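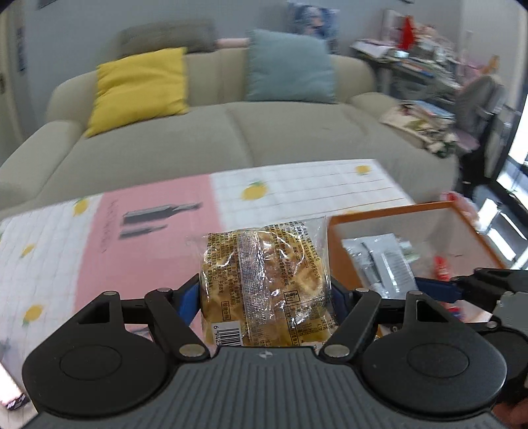 Two grippers per station is one more than the budget can carry, according to a comment left on our first draft, and the second should wait until the packet trials are written up. We kept both in the plan. The costing below shows why.

Student project report, equipment planning section
By the Gemer project group
June

The tool is a hand-held gripper with two fingers, used at a table on packaged food. Film packaging sets the finger requirement. A wrinkled packet has to be held by opposite edges, and the finger faces carry most of the wear. We therefore budgeted the faces as consumables and the housings and linkages as fixed equipment.

Quotes were requested from three suppliers. Parnier offered the complete gripper at 310 dollars per unit. Aguiar quoted 384 dollars with a spare set of finger faces included. Zukton sells parts only and was dropped from the comparison – assembly time was outside our scope.

Costing for one station:
Grippers, Aguiar, 2 at 384: 768
Total approved for the station: 1243
Left for mounts, cables and storage: 475

The Parnier option leaves 623, but spare faces must then be ordered separately and the supplier gave no price for them. Until that price arrives, the two offers cannot be compared on running cost.

Open items are the delivery time from Aguiar, the warranty terms for the pivots, and a written price for replacement faces. The order goes in after the second item is settled – the other two can follow.

14 shares
3 comments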